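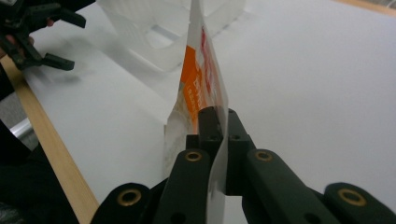
Lacey Haslam thinks I am making a fuss over nothing. She told me so in a reply to my last piece, and she put it well enough that I want to answer it properly. A shop is entitled to charge for a bag, she wrote, a customer is entitled to bring one from home, and anyone who forgets can pay up and remember next time. She has kept two folded in her coat pocket for years and can't see what there is to argue over.

I agree with most of that. I carry a bag too, when I remember. My complaint is with what has happened to the charge since it settled in, and in particular with the paper bag, which has become the thing shops hand over when they want to be seen doing the right thing.

I worked on the counter of a hardware shop in Clolham for long enough to have opinions about bags. We had thin plastic ones under the till, and people put screws, tins of paint, hinges and tubes of filler in them and walked home in the rain. Most of those bags went on to line a bin. Some went into hedges, and I have no wish to bring them back. When the owner changed over to paper he did it in good faith, and for the first month or so customers told us how nice they were.

Then the weather turned. A paper bag with a litre of wood stain in it doesn't last the walk to the bus stop on a wet afternoon. People came back in with the handles in one hand and the shopping in the other. We started doubling the bags up for anything heavy, so that one purchase used twice the paper, and then we started doubling them up for everything because it saved an argument. The owner ordered 300 at a time and was forever running out.

I don't blame the paper. A paper bag is a good thing for a loaf, a birthday card, a pound of mushrooms or a pair of socks. My grandmother bought most of her food in them. But she also had a wicker basket over her arm, and the paper bags went into the basket. They kept the sprouts apart from the carrots. They were never asked to do the carrying, and I think we have forgotten this. We have taken something made to hold a few light things on their way into a larger container and given it the job of the container.

The supermarkets have handled it worse than the small shops. The branch of Chiu near me sells a paper carrier by the tills, a thick one with twisted handles, and printed on it is an invitation to use it again. I have tried. I used one for 3 trips before the bottom went, and I was being careful with it: no milk, nothing out of the freezer. I asked Khoa Phí, who runs the vegetable stall on the market, how many times he thought people used theirs. He said that in his experience once was normal and twice was a regular customer being polite to him.

You might say that this doesn't matter because the paper goes in the recycling. It does, if it is clean and dry. Mine usually has something on it. And a thing that has been made, printed, driven to a shop, carried for ten minutes and then driven off again to be pulped has used up a fair amount of effort for ten minutes of service. I would sooner it hadn't been made at all, and I would say the same of a bag made of anything.

Then there is the money. When the charge on plastic came in, most of us understood it as a nudge. It was small, it was annoying, and it worked on me. The charge on paper is a different matter. No one has ever explained to me who gets it. At Chiu I pay 70p for the large carrier. I asked at the desk where that goes and was told, pleasantly, that it was the price of the bag. Fair enough, but then it is a product like any other, sold at a profit to people who have forgotten something. I don't think a shop should do well out of forgetfulness and put a green leaf on the side of it.

Driss Abdelaziz, who had the dry cleaner's on the same parade as us, used to lend bags. He had a hook by the door with cotton ones on it, old conference bags and bags from bookshops that had closed, and if you were stuck you took one and brought it back when you were next passing. I asked him once if they all came back. He said no, but other ones did. People cleared out the cupboard under the stairs and hung what they found on his hook, so the number more or less looked after itself. He never put up a sign. I borrowed a blue one in May one year and I'm fairly sure it is still in my kitchen.

I would like to see more of that. It costs a shop a hook. Every household I know has too many cotton bags already, and cotton is a thirsty crop, so the worst thing we can do with them is leave them in a cupboard while we buy paper ones at the till. The bags exist. They are just in the wrong place at the moment we need them.

When I suggested this to the residents' newsletter I had a letter back from Theophilus Akpalu, who made two fair points. The first was hygiene. He would not want to put bread in a bag that had held somebody else's raw chicken, and neither would I, though a cotton bag goes through a hot wash and a paper one can't. The second was that big shops won't do it, because they like things that can be counted and ordered. He is probably right about that. But big shops used to leave out their empty cardboard boxes for customers to take, which was untidy and free and very popular, and they only stopped when it suited them to flatten the boxes in the back. I moved house using boxes from behind the tills. A box stands up in the boot, it doesn't mind a wet bottle, and it had already done one job before I got hold of it.

I don't want a law. We have had enough rules about bags, and each one seems to lead to a new kind of bag. What I would ask for is fairly modest. Let small shops keep paper for the small light things it is good at, and give it away for those without any fuss. Let the big ones put the boxes back out. Stop printing instructions to reuse a thing on a thing that can't stand it. And if a shop is going to charge for a carrier, let it sell one that will see out a winter.

As for Lacey's two bags in the coat pocket, I think she is more organised than the rest of us and has been for so long that she no longer notices. A system that works for her is a good system for her. Most people leave work tired, remember on the way home that there is nothing for tea, and find themselves at the till with an armful of tins. I have been that person this week. I paid the 70p, and one of the handles had come away before I reached my front door.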